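Bedroom laundry tips for people who write the software

Last updated 2026-04-08

Folding and bed clearing have taken over my workbench notes this month, so they get their own page. Everything below comes from running our planner (Iltudetti, the small one, no fancy hardware needed) on demonstrations done by hand with a gripper tool. I love this stuff, and I hope a few of these save you an evening!

Dark knits on a light cover

Segmentation on dark fuzzy fabric is much easier than it has any right to be if you give it a pale, plain background. A light mattress cover does the job beautifully. Put your charcoal fleece on a navy duvet and you'll be tuning thresholds till bedtime. If you can't change the bedding, lower the exposure gain last, after you've tried everything else - fleece goes to a flat black blob very quickly and then your edge points are gone.

Patterned duvets

Large printed flowers will fool a grasp proposer that scores on contrast. Mine adored petals. Add a height term, even a crude one, and the petals drop right down the list. Dario Pagano suggested masking the whole duvet before proposing anything, and that works too, as long as you refresh the mask every time the duvet moves. I forgot once and the planner went after a patch of bare cover with total confidence.

Where to pinch

For long tapering pieces, grip the wide end and let the narrow end trail. You get one clean direction for the drag and the tip follows along behind. Keep the grasp point a little in from the hem. Woolly fabric squashes between the pads, so the jaw width you read back is smaller than the thickness you'd guess from the cloud. I log commanded width and measured width in separate columns, and I wish I'd started doing that in the first week.

Lift before you drag

A small lift near the jaws throws a shadow to one side, and shadows on a pale cover look an awful lot like more dark fabric. Two fixes: run the mask on color and not just brightness, or hold for 20 control ticks and use the earlier mask. I do both. Cheap insurance.

Wide lenses

Undistort first, then fit lines. A mattress edge that bows across the view will send a straight-line bed detector off into the wall. If your edge has a zigzag trim, fit to the smoothed contour, otherwise the little teeth turn into dozens of tiny corners and the pose jitters.

Naming your runs

Boring but so worth it. Item, surface, grasp end, number. I have 213 runs in the folder and can find any of them in seconds. The ones from before I had a scheme are called "test" and "test new" and they may as well be in the sea.

Replay at half speed

Before you change a single parameter, replay the run at half speed with the mask overlaid. Most of what I'd been calling planner bugs were perception arriving late. Enoscombe's viewer is fine for this, and a plain image folder and an arrow key is fine too.

Next up is socks, which I'm strangely excited about. 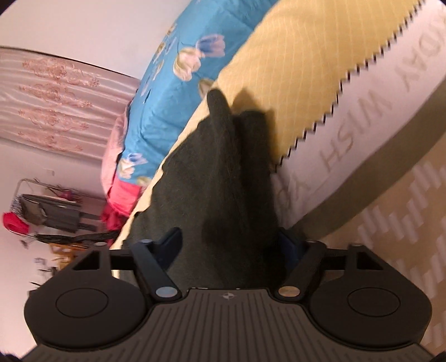

Giorgia Pellegrini wrote in to say the color mask didn't help her much with shadows, as her black leggings and their shadow came out nearly the same on cream sheets. She got further by comparing each mask with the one before it and rejecting any growth on the side away from the lamp. She'd also like to know whether the height term still works when the duvet is bunched up, because hers sends the gripper to the tallest fold every time.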